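Gindimel Cannery Voices – transcripts and audio index

README for the second release, 14 November 2023

What this is

Gindimel Cannery Voices is a collection of 70 life story interviews with people who came from other countries to work at the Pelletier fish cannery in Gindimel, and with their children. Most of them arrived as young adults and planned to stay for one season. The interviews were recorded in kitchens and living rooms, and a few in the old net store beside the harbor. This folder has the transcripts, the English translations where they exist, and an index to the audio. The audio itself is not in the folder. Please see "Asking for the audio" below.

I am Rowena Samonte and I prepared the transcripts. My mother worked on the packing line, so I knew some of the speakers before the project. I did not interview anyone from my own family, and I did not check the transcripts of people who are related to me. Another transcriber did it.

Folders

transcripts – one text file for each interview, in the language that was spoken
translations – English versions, with the same file names
index – a table with the speaker code, decade of arrival, language, length of recording and the access level
summaries – one page for each interview, written by the interviewer soon after the visit
consent – the blank form only, in all the languages we used

The signed forms are kept on paper and will not be published.

File names

A file name begins with the speaker code, then the session, then the language. For example, K14_s2_tl is the second session with speaker K14, in Tagalog. The letter K means a person who worked in the cannery and the letter F means a family member. In the first release we also had the letter B, for people who did both. It made a lot of confusion and I removed it. If you have cited a file with the letter B, the old and new names are side by side in the index.

How the interviews were done

The interviewer had a list of subjects but not fixed questions. We asked about childhood, the journey, the first winter, work, housing, church or other worship, marriage, and what people sent home. The speaker could go in any order. A session lasted as long as the speaker wished – the longest ones come close to 200 minutes, with a stop for food. The stop is marked in the transcript but the talk during it was not transcribed.

When a speaker uses more than one language in the same sentence, we kept it as it was said. I know this is difficult for people who want to search the text. I still think it is right, as that is how people in Gindimel talk.

Marks used in the transcripts

(pause) is a silence longer than 3 seconds.
(laughs) and (cries) are used only when it is clear on the recording.
(unclear) means that two people listened and could not agree on the word.
(removed) means that the speaker asked us to take something out. We do not say how long the removed part is.

Names of places are real. Names of private persons are changed, except when the speaker wanted the real name to stay. Foremen and managers of Pelletier are given by their job only.

Things to be careful about

Dates in the transcripts are what people remember. Speakers often disagree about the year of the fire in the women's hostel, which everyone calls Ellska, after the street. We did not correct them. There is a note in the index where a newspaper gives a different year.

Men are fewer than women in the collection. The boat crews were hired separately and many of them left Gindimel when the cannery closed, and we could not find them. Please do not use these interviews to say how many people came or from where. They were found by one person recommending another, so some streets are heard very well and others hardly at all.

Access levels

Open files can be read and quoted with the speaker code. Files marked "ask first" can be read, but I must write to the family before you print any part of them. There are 7 closed files. They appear in the index with the code only and will stay closed during the lifetime of the speaker.

Asking for the audio

Write to the reading room of the Curnex local history library and give the speaker codes. You can listen there with headphones. Copies are made only for the family. The reading room is closed for most of December.

Changes since the first release

The translations from Ilocano were done again from the beginning. The first ones were made from the transcript only, and the translator had not heard the voice, so several jokes came out as complaints. Page breaks were taken out of all files. The summary for K31 was attached to K13 and is now in its correct place.

How to cite

Gindimel Cannery Voices, second release, speaker code and session, Curnex local history library.

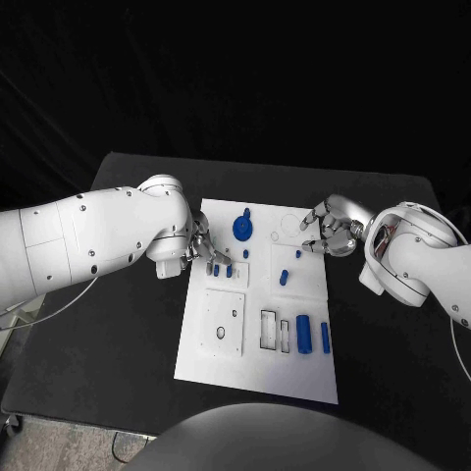
If you find a mistake, please send me the file name and the line, and if possible what you think the word should be. Corrections from people who lived in Gindimel are very welcome – also when it is only the spelling of a street or a nickname. I collect them in one list and put them in with the next release.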